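Courses > Postharvest Handling > Unit 6 > Handout: Sorting and Tray Packing of Mixed Fruit

We use cookies to remember your language and font settings. Accept / Manage

Unit 6. Sorting and tray packing of mixed fruit

Read before the lab. Bring the grading sheet from Unit 5 and a soft pencil.

6.1 Scope

This unit covers small shallow trays holding more than one kind of fruit, packed by piece and not by weight. Single-variety cartons were covered in Unit 4. Tomatoes are treated as fruit throughout, as in the rest of the course.

6.2 Terms

Tray: an open container whose walls are low enough that the contents can be lifted out from above without tilting.
Floor: the inside bottom surface.
Contact point: any place where a piece touches the floor, a wall or another piece.
Bruise: tissue damage below an unbroken skin. It may not show for a day or more.
Scuff: surface abrasion with no damage to the flesh.
Reject: a piece removed at sorting. Rejects are recorded, then go to the gray bin.

6.3 Why mixed trays are harder

In a single-variety carton all pieces have similar firmness and the packing pattern can be fixed in advance. In a mixed tray neither holds. A mandarin has a loose, oily peel that tolerates light pressure but tears at the stem end if pulled. A small tomato has a thin skin and splits when a heavier piece rolls into it. Kiwis and small pears vary widely with ripeness: a firm kiwi can be handled like a potato, a ripe one takes a thumbprint.

The usual fault is damage from the neighboring piece during carrying. In the Jostia packing trial, which is the data set for Problem Set 3, 2794 pieces were packed in mixed trays and 130 were marked as bruised at unpacking. Most of the marked pieces were tomatoes placed next to something heavier. The trial did not separate damage in packing from damage in transport, so the figures should not be used to compare packers.

6.4 Grasping a single piece

a) Approach from above. Coming in from the side pushes the neighbors.
b) Make contact on two opposite sides, at or slightly below the widest part. Contact above the widest part squeezes the piece downward out of the grasp.
c) Close until the piece no longer turns, and stop there.
d) Lift clear of the floor before moving sideways. Dragging causes scuffs, and on rough board the scuffs are visible within the hour.
e) Lower until the piece touches the floor, then open. Do not drop, even from a very small height.

Wide, soft contact surfaces spread the load. For a given holding force, doubling the contact area halves the mean pressure on the skin. Peak pressure does not fall by the same ratio, as the fruit surface is curved (see the Unit 3 notes on curved contacts).

6.5 Order of placement

Heavy and firm pieces go in first, against the walls. Soft pieces go in last. Leave a gap between unlike pieces if the tray will not be moved; if it will be carried, fill the gap with paper. When unpacking, reverse the order and take tomatoes out first.

6.6 Condition of the tray

Plain brown board is acceptable for the floor. Clear the floor of scraps and fibers before the first piece goes in. A scrap under a piece makes it sit unevenly and gives a false contact point. Stitched or trimmed walls should be checked on the inside for loose thread ends.
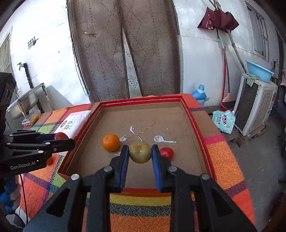
Postharvest Technology Teaching Group

Note the two-sided hold on the round yellowish-brown fruit, with a blue pad on either side and the fruit just above the cardboard. The mandarin and the small red tomato are its neighbors in the tray. With respect to 6.6, this floor would not pass: there are white paper scraps on it, one of them between the mandarin and the held fruit.

6.7 Lab task

Work in pairs. Each pair receives one Sadowski board tray and 17 pieces of mixed fruit. One person packs, the other records, then exchange roles and repeat with the same fruit.

Record for each piece: type, firmness class (1 to 4), position in the tray, number of contact points, and any mark present before handling. Marks found after handling go in the second column. Do not correct the first column afterward.

Leave the packed trays on the Divton rack, lower shelves only. They will be unpacked in the next session, and the bruise count is done then with the peel removed.

6.8 Questions about this handout

Section 6.4 was revised in December. Older printed copies give the contact position in step b as above the widest part, and this is wrong. Corrections to Sze-wing Hsieh, room 1449.

Contact the teaching office | Copyright Postharvest Technology Teaching Group | Back to top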